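Sat 17 November

Slept until nearly nine, which I haven't done since June, and woke up to rain on the skylight and the smell of Wenceslao's coffee coming through the wall. He had left a loaf on our step again, bless him, still in its paper, so breakfast was toast and more toast, and I read 2 chapters of the Henare book with my feet on the radiator and felt no guilt at all.
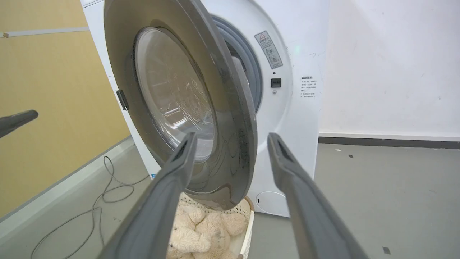

Laundry took up the rest of the morning, as it does whenever I let a week slide. I did the towels first, then the sheets, and I left the bear for last, putting it off the way I always do. Mama bought him the winter we moved to Drarenport, and I worry about his seams every single time. He looked so sorry for himself slumped in the white basket under the open door, all fuzzy arms and legs, that I very nearly carried him back upstairs. I still can't read the Chinese on the front panel, though I do understand a red triangle when I see one, and Rigoberto has promised (again!) to sit down and translate the whole label for me. I told him he could have supper for it.

He called at four to say the Odside bus was running late and he'd be here by 7, so there's soup on now, the bean one with too much garlic. Must remember to buy pegs, and to give Wenceslao his dish back.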